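Unit 6: Gathering demonstrations with hand-held grippers
Notes to accompany the practical. Read sections 1 to 5 before your first collection session.
Revised by Gintarė Siliņa from earlier notes by Pieter Cuypers.

1. Scope

These notes cover the recording of human demonstrations with a hand-held parallel gripper carrying a wrist-mounted fisheye camera. Teleoperation was covered in Unit 5 and is referred to only for comparison. Policy training is Unit 7. The practical uses the Guremum recording software and the Ketness task set, both installed on the lab machines.

A demonstration, for our purposes, is a time-ordered record of (a) the camera image, (b) the six-degree-of-freedom pose of the gripper relative to a fixed origin, and (c) the gripper opening width. One demonstration covers one task from start pose to end pose. A set of demonstrations of the same task in the same location is a block. Terms such as "trial" and "take" appear in the older handouts and mean the same thing as demonstration.

2. Why the observation has to match

A policy trained by behaviour cloning maps observations to actions. If the observations at deployment are distributed differently from those at collection, the mapping is being queried outside its support and the output is not to be trusted. With a hand-held gripper, the largest avoidable difference is the camera itself. The lens, its distance from the fingertips and its tilt must be identical on the hand-held unit and on the arm. The bracket is keyed for this reason. Do not loosen it.

The second difference is the presence of the operator. On the arm there is no forearm, no sleeve and no shadow of a head. Keep your free hand out of the camera's view. Keep your body behind the gripper where the light permits it.

The third difference is kinematic. A human wrist can reach poses and speeds which the arm can't. The validation script rejects any demonstration whose trajectory falls outside the arm's workspace or exceeds its joint velocity limits, but it does so after the session, by which time the block may be short. Practise the motion slowly first.

3. Pose estimation

Gripper pose is recovered by visual-inertial SLAM from the fisheye stream. A map of the location is built once per block from a dedicated mapping pass, and each demonstration is then localised against that map. Localisation failures are the main cause of lost data. In last year's class, 238 demonstrations were submitted in total and 58 of these were discarded, most of them for loss of tracking.

Tracking depends on texture. Bare white walls and glossy benchtops give few usable features. Patterned cloths, shelving and ordinary clutter give many. A fisheye lens helps, as some textured background generally remains visible even when the fingers are close to the object.

Three conditions degrade the map:

Moving background. Fans, people walking through, a television left on. Features on moving surfaces are either rejected as outliers or, worse, retained.

Backlighting. A bright window or a sunlit curtain pulls the exposure down and the tabletop loses contrast. Lock exposure on the work surface before the mapping pass and leave it locked for the block.

Rearrangement. If a large item is shifted after mapping, the map is partly wrong. Task objects are expected to move. Furniture, monitors and lamps are not. If one of these is bumped, remap.

4. Variation within a block

The default block is 50 demonstrations. Of these, 40 are used for training and the remainder are held out. The held-out portion is drawn at random by the script; do not select it yourself, and do not record it separately at the end of the session.

Within a block, vary the following:

Object pose. Translate and rotate the target between demonstrations. Students tend to return an object to the orientation in which they would themselves use it, and the resulting data contain one narrow cluster of yaw angles. Rotate it deliberately. For flat items such as a mat or mouse pad, include diagonal placements with respect to the table edge.

Start pose of the gripper. Begin from different heights and approach directions. A policy which has only seen starts from directly in front of the object will not recover when the arm is parked to one side.

Initial opening. Begin most demonstrations with the gripper fully open. The width signal is read from the finger positions in the image, and a fully open start gives the script a clean reference.

Do not vary the task itself. If the instruction is to move the object to the left of the mat, every demonstration in the block moves it to the left of the mat. Changes of mind halfway through a motion should be discarded and re-recorded.

Location is varied between blocks, never within one. The Tidholm blocks distributed with the course were recorded in furnished rooms, and the Stamatopoulos blocks on a cleared bench. A useful exercise before the practical is to train on one and evaluate the held-out portion of the other. The loss of accuracy is considerable in both directions, though not equal, and you should be prepared to discuss why.

5. Distractors and the state of the table

A distractor is any object in view that is not required by the task. There are two schools of thought. The first holds that distractors should be introduced late, once the policy is competent on a cleared surface. The second holds that they should be present from the beginning so that the policy never learns to rely on a plain background. We follow the second in this unit. It costs more demonstrations per task but saves a second round of collection.
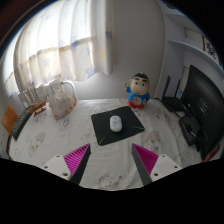
The distractors should be ordinary for the location. An ornament, a clock or a router on a desk is ordinary. A row of coloured blocks brought from the lab is not, and a policy trained with them will have learned something about the lab's blocks. Leave cables where they lie unless they cross the path of the fingers.

Printed surfaces deserve a separate remark. A tablecloth carrying pictures presents the vision encoder with object-like patches that have no height. In small data sets the policy may close on a print. The remedy is coverage: place the target both on and beside the printed areas across the block, so that the print carries no information about where the object will be. Wrinkles in soft cloth also change when the gripper drags across it. Smooth the cloth only if it prevents the task from being completed. Otherwise leave it, and accept the change as further variation.

Small, smooth, low objects such as a computer mouse are harder than they look. The contact surfaces of the fingers are compliant and will conform to an oval shell, but only if the fingertips descend low enough before closing. If you close too high, the object squeezes out underneath. Approach with the closing direction across the short axis, descend until the tips are just clear of the surface, pause, then close. The pause should be brief and consistent. Long pauses produce a run of near-identical observations labelled with zero motion, and a cloned policy will readily learn to stop there.

6. Session procedure

Check the lens for fingerprints. Wipe with the cloth in the case.
Confirm that both fingers move freely and close symmetrically.
Lock exposure on the work surface.
Record the calibration motion: open, close, open, with the gripper held still.
Record the mapping pass. Move slowly, include the full table and the walls behind it, and finish near where you started.
Run the map check. Do not proceed on a warning.
Record the block. Enter the task string once; it is copied to every demonstration.
After every tenth demonstration, replay one and look at the tracked path.
Copy the block to the course drive before dismantling anything.

Operators tire. Grip force and approach speed both drift over a session, and the drift is visible in the width signal. Swap operators at the halfway point and note the swap in the log.

7. Labelling failures

Mark a demonstration as failed if the object is dropped, if the wrong object is moved, or if the end condition isn't met. Keep the file. Failed demonstrations are excluded from cloning but are used in Unit 8 to train the success classifier, where there are never enough of them. A fumble followed by recovery within the same motion is a success and should be labelled as such. Recoveries are valuable, and should not be staged.

8. For submission

Submit one complete block, the map, the session log and a single page of comment. The comment should state which variables you varied, which you held fixed by accident, and what the validation script rejected. A plot of target yaw across the block is required. Marks are not deducted for rejected demonstrations provided the block has been topped up to its full number.

Loan grippers are signed out from the lab bench and are due back by 4 p.m. on the day of the session, with the battery on charge.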